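Six months of paying by the bag

November 11, 2018

The town of Graker switched to pay-per-bag trash in May. Before that, trash pickup was part of the property tax bill and you could put out as much as you wanted. Now you buy yellow town bags at the grocery store, and Bundadar, the company that does the hauling, will only take what is in a yellow bag. Recycling is still free.

I wrote a grumpy post when the change was announced. A few people have asked if I still feel that way, so I'm writing a follow-up.

The bags come in two sizes. We started with the large ones and found that we were filling them in a week and a half, and by then the kitchen trash had started to smell. So we went down to the small ones. They cost more per gallon, which annoys me, but we put one out every week and don't think about it. If you live alone I would go straight to the small size. The large ones make sense if you have kids in diapers or a garage to keep the bag in.

You can get them at Guerreiro, at the register, where you have to ask for them. The hardware store has them too but runs out. I've learned to buy two rolls at a time. In July I was out of bags on the night before pickup with everything closed, and I ended up keeping a week of trash on the back porch. Something got into it.

The biggest surprise for me was what took up the space. I had expected food to be the problem, and food is heavy, but it packs down. What fills a bag is light stuff. Tissues, paper towels, the thin plastic that everything comes wrapped in, shopping bags that have a hole in them and can't be used again. You can push it down and it comes right back up. When I went through the small wastebaskets in the house over the summer I could have filled a yellow bag with almost no weight in it at all.
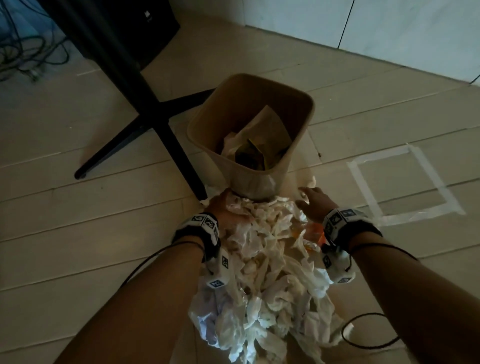 White bags and wrapping on the tile, next to the tan wastebasket.

So the wastebaskets are where I made most of my changes. I used to line each one with a grocery bag and then tie it up and throw the whole thing into the big bag, half full or not. Now I use no liner in most of them and empty them by hand into the kitchen bag. They need a rinse now and then. That's a fair trade.

Clean plastic bags go back to Guerreiro, where there is a drop-off box inside the entrance, past the carts. They want them dry and empty, with no receipts in them. I hang a cloth sack on the basement door and take it along when it's full. I don't know where the plastic goes after that and I'm not going to claim it does a lot of good, but it isn't in a bag I paid for.

Composting was the other change. I put it off for years, mainly from thinking you needed a tumbler or a special bin. I bought neither. There are 30 gallons of old trash can behind our shed with holes drilled in the bottom and sides, and it has handled all our vegetable scraps and coffee grounds since the end of May. It was slow through the dry part of August and I had to pour water in. The rest of the time I've done very little to it beyond throwing leaves on top. The town website says plain paper towels can go in as well, torn up, and mine seem to break down fine. I leave out any that have been used with cleaning spray.

There are things I still don't like. The yellow bags are thin. I've had two split on the way to the curb, both times at the bottom seam, and you can't put a split bag inside an ordinary black bag to save it. It has to be a second yellow bag, so you pay twice. I wrote to the town about this and got a polite answer saying the supplier contract comes up for renewal next year.

I also don't think the town did enough for people in apartments. In the buildings over on Gikavow Street they share a dumpster, and the landlord pays for it and passes on the cost evenly. Someone there who throws out very little is paying the same as before, or more. That was brought up at the meeting in the spring and the answer was that it would be looked at. I haven't heard anything since.
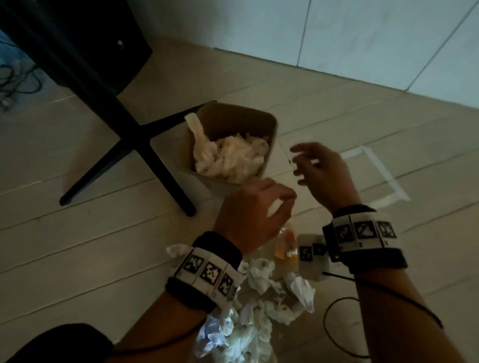
And then there's dumping. I walk the road by the reservoir most mornings, and there were more bags in the ditch this summer than I remember seeing in other years. It has gotten better since September, when the signs went up. I can't say if the signs did that or if people just got used to the system.

As for money, I kept the receipts in an envelope. We've spent 19 dollars more on bags than we got back on the tax bill. I had expected worse. We were slow to get going, too, and the large bags we bought at the beginning are part of that total. The next six months should come out closer to even. The town says 900 households are in the program now, and the fee is supposed to stay the same through next year.

A few practical notes for anyone who just moved here. Bags have to be at the curb by seven and tied with the built-in ties, not tape. Pickup moves back a day after a holiday. Ash from a woodstove has to be completely cold and in its own paper sack inside the yellow bag. Old paint goes to the transfer station, and you need to show your sticker to get in.

I still have half a roll of the large bags in the basement. If you're in town and could use them, send me a note and I'll leave them on the porch.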